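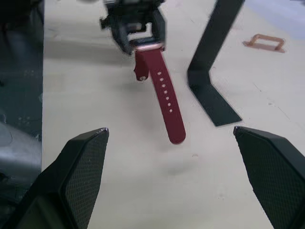 Chapter 6
What a Weight Record Can and Cannot Tell You

Breeders like numbers, and sale catalogs are full of them. A bull is listed with his birth weight, his weaning weight, his yearling weight and a row of predicted values for calves he has not yet sired. Buyers read these figures as if they were printed on a feed sack. They shouldn't.

Take a bull calf weaned at 529 pounds on the Urilow ranch. Is he a good one? The number alone can't say. We would need his age on the day he was weighed, the age of his dam, whether he had creep feed, and how the other calves in his group did. A calf that weighs 529 pounds after a wet spring on good grass may be no better bred than a lighter calf from dry hill country.

Breed associations try to deal with this by adjusting the records. The usual methods correct for age and for the age of the dam, and they compare a calf only with others raised the same way. That helps. It also rests on what the breeder wrote down, and breeders have been known to weigh the calves they are proud of and forget the rest. Suppose the Pitel herd weans 37 calves and turns in weights for 27. The missing ten were probably not the best of the crop, and the average that comes out will make every poor calf in the herd look poorer than it was.

Predicted values have another weak spot. Each should come with an accuracy figure, and for a young bull that figure is often low. Two bulls may differ by a few pounds on paper and not at all in the calves they leave. Sellers rarely print the accuracy in large type.

None of this means records are useless – a herd with none is run on memory, and memory favors the animals we like. In this chapter we look at how weights are taken and adjusted, what a fair comparison group is, and why a scale that reads 1,000 pounds should be checked before anyone argues over it. We then work through sale sheets from two herds, Karras and Julard, and ask how much of each we would be willing to pay for.

Key terms: adjusted weight, contemporary group, creep feed, accuracy, selective reporting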